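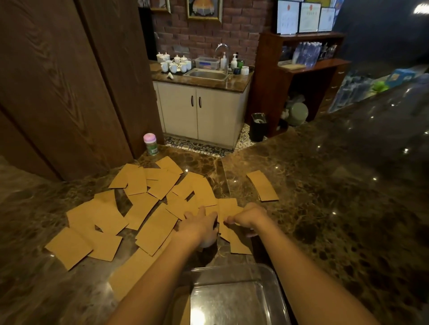
Workers' compensation in this state still treats a sore wrist as a lesser injury than a broken one. A fall has a date and a witness. Strain from small work, like sorting cardboard cup sleeves on a counter by hand, has neither, and the claim gets sent back. At the Fotdale office, a worker has 70 days to report, counted from the first symptom – a day few people can name.

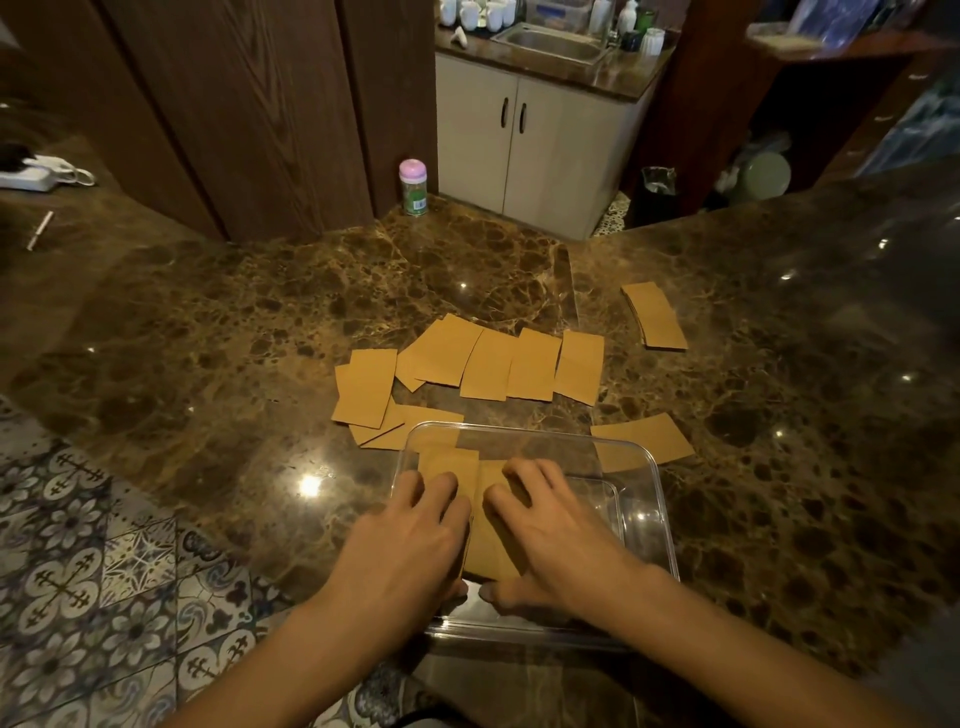 The count should start when a doctor makes the diagnosis. Potance changed its rule that way and took in 58 more claims, out of 390 in all. Fotdale can afford the same.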